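Mathias Berchtold
1/ Second term of the robotics elective at Drimley. The course page promises "autonomous assembly." I have a 600-line script and a tray. Let's see.

2/ Task is simple on paper: white printed parts, white tray, markers stuck on so the software can find things. My team is called Trerkier. I voted against it. Gripper end down in the tray, blocks to either side of it:

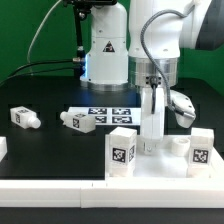 3/ "Autonomous" is doing a lot of work in that course description. I typed in 20 waypoints by hand on Thursday. If the tray moves, so does my grade.

4/ Pinto's team says theirs hits 200 picks without a miss. I asked to see the log. Still waiting on the log. Meanwhile, our square tray with the pegs, and the bottle-shaped parts off to the right:
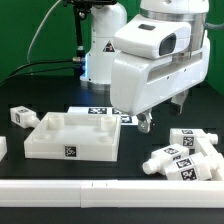

5/ The pitch to parents in September was that this replaces boring factory work. So far it has produced boring factory work, done by me, at a keyboard.

6/ Wrist camera view, for the people who keep telling me vision is a solved problem. Light gray finger, white rim, white panel. The marker on the finger is the only thing in there I'd trust.
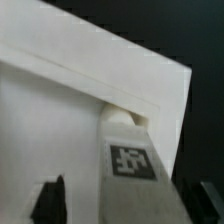 Demo day is 12th February and the rubric gives more points for the poster than for the arm. I've started on the poster.

7/ Would I take it again? Ask me after grades. I do want to see that log, Pinto.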